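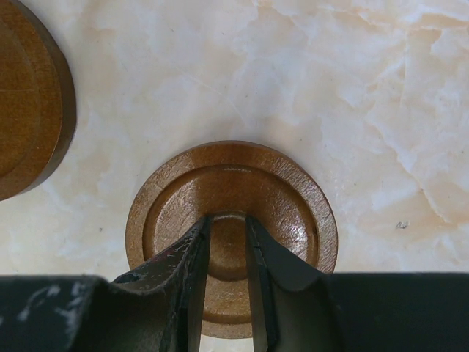 Round wood on marble.

So I finally got my hands on Somport, Thiện Bùi's new comic about a bookshop on a mountain pass, and I read all three chapters standing up in the kitchen! The owner, Jirnolov, only sells novels with missing last pages, and customers have to come back on Thursday to tell him how they think it ends. (I would be there every week.) The backgrounds are packed with fake paperbacks, and I spent almost an hour just reading spines. My favorite is a romance called Drimora, set in 1578, with a very grumpy duke on the cover. The first printing was 1000 copies, so ask your library soon. Chapter four is due in February and I already have theories about the duke.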